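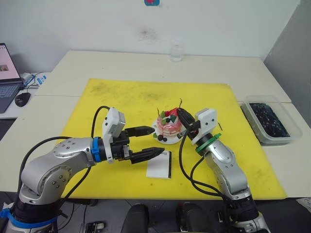
Fiction

One Hundred and Thirty-Three Cakes
by Ynyr Gwynne
May 8, 2025

The first thing Efraín Apaza did at Skilotgate was ask who was going to eat it.

"It's a toy," said the woman from Perkier, and she made a mark on her tablet as though he had failed something.

He had worked nineteen years in hotel kitchens, the last five of them on desserts, and that was why they wanted him. The ad had said hand skills. It had said patience. It had said nothing about sitting in a chair with a pair of grips in his fists, moving two silver arms around a yellow mat so that a toy strawberry would stay where a toy strawberry had been fixed.

"You show it," the woman said. Her name was Rai, or the company that paid her was Rai; he had seen it on the badge and never sorted out which. "You do the task the way you'd do it, and the arms follow you. We keep the good ones. After enough good ones, it does the task."

"How many is enough?"

"The plan is 2000."

"And how many do you have?"

She looked at the laptop. "We had some trouble with the last person."

The task was written on a sheet taped up beside his chair. Bring both grippers to the cake. Hold it from both sides. Lift, turn, set down on the plate. He read it twice. In nineteen years he had never lifted a cake by its sides. You lifted the plate, or you slid a blade under and lifted the board. Anyone who took hold of a frosted cake with two pairs of black pincers would be washing pots by the end of the shift.

He said so.

"It's about the motion," said Rai.

"It's the wrong motion."

"It's the motion in the spec."

So he did the motion in the spec. He brought the left arm in low and the right arm to meet it, and there they hung, one on each side of the pink layers, with a cable drooping across the mat like something left out after a party. He couldn't feel anything. That was the part he would try to explain to his sister on the phone. In a kitchen he knew a sponge was ready to come off the rack from what it did to his fingertips. These grips told him nothing. He watched the points of the fingers and guessed, and then the cake skidded, and Rai said, "That one we'll drop."

They dropped a lot of them. By noon he had started to see which ones she kept. She kept the slow ones. She kept the ones where he didn't correct himself, even when the cake went down half on the rim of the plate, and she threw out one he'd been proud of, a quick nudge and a catch, a thing his hands had done before he thought of it.

"Why not that?"

"Too much going on. It won't know what you meant."

"I meant to stop it falling."

"Sure," she said. "But it won't know that."

He thought about this over his sandwich. If it didn't know what he meant when he caught a thing, then what did it know when he picked one up? He had trained boys of sixteen who burned themselves, cried in the walk-in, and hid ruined custard in the bottom of the bin. Every one of them had asked him why. Why cold butter, why this spoon. Half the time he'd made up the answer. Still, they had asked.

In the afternoon a man from Transtead came through with two visitors in good coats. He stood behind the chair and talked over Efraín's head about bakeries and hospitals, and about old people who lived alone.

"And this gentleman is a professional pastry chef," he said. "So what you're seeing is real expertise, going straight into the system."

One of the visitors bent down. "Is that how you'd really pick up a cake?"

Efraín kept his eyes on the grippers. He had the left one where he wanted it, and he had been told not to talk during a take.

"No," he said.

Nobody wrote it down. The man from Transtead laughed — a warm laugh, he was good at it — and moved the coats along toward the next room.

Rai waited until the door had shut. "We'll have to drop that one," she said.

"Because I talked?"

"Because you stopped moving."

He flexed his hands and took hold again. The number in the corner of her tablet said 133. She turned it toward him so that he could see, and he supposed it was meant kindly. He wondered how many of those were his and how many belonged to the last person, and whether the last person had known anything about cakes. There was no column for it.

"Can I ask you something?" he said. "When it's learned this. When you put a real one down there, with cream. What happens?"

She thought about it longer than he had expected. She had flour-pale, careful hands, he noticed, and no burns on them anywhere.

"I don't think a real one is in the budget until January," she said.

He nodded. He brought the arms up, let them settle, and started in again from the left.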